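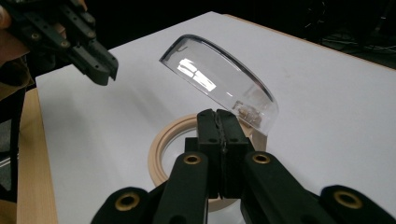
4.2 Daily check of the hand-held grippers, Cudex cell 4

1. Squeeze and release each gripper. The finger pads must close flat along their full height.

2. Inspect the eyelets in the linkage arms. Replace any that turn in the plastic.

Note: Eyelets and pads are rated for 4,000 cycles. Order as Pullent kit 43.

3. Place a clear jar on the white surface, hold one gripper in each hand and bring the tips in from opposite sides. Keep the cables outside the wrists.

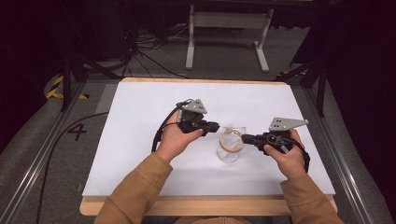
4. Touch one tip to the side of the jar and move the other to the rim. The metal plates on top must not shift on their mounts.

Caution: Do not squeeze glass with worn pads. Stop if a tip slips.

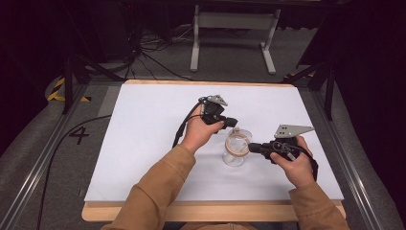 4.3 After the check

1. Set both grippers down with the pads closed – never resting on the plates.

2. Tighten loose plate screws with the 2 mm key, then repeat steps 3 and 4.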